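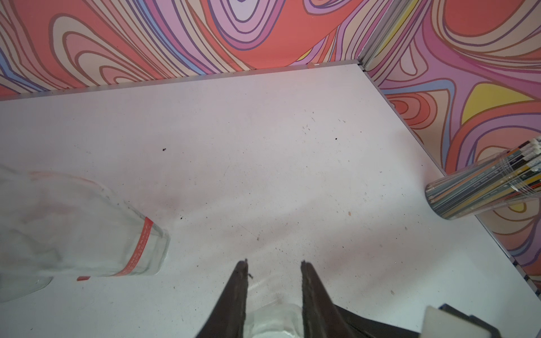

Funding from the Weerakoon grant has now carried the Astness glass reuse room through its second quarter, and we are still on budget, to everyone's mild alarm. The aim remains the same: take in empties from the Civau building, soak off what comes off, and send them back out as storage. Labels are the slow part. The red-orange band around the clear bottle is typical of what we are up against, with tiny white print and glue that outlives governments. Jars are easier to place – one lying on its side with a bundle of pencils in it, or something equally slender, is already most of the way to a desk. The white tabletop, specks and smudges included, makes the case for the second cleaning cloth order better than I can.

Intake and output
We took in 600 pieces through September and passed on roughly 23 crates. Jeanine Lambrechts has moved sorting to the morning, so the afternoon crew no longer inherits a mystery.

Spending
The drying racks from Buvadau came in under the quote. The delivery charge then corrected this.

Still open
Jamila Marikar is asking 10 offices to take jars for pens and brushes, and eight have said yes – two of them in writing. We would like to move the unspent training money to label remover and need your approval before the next order goes in.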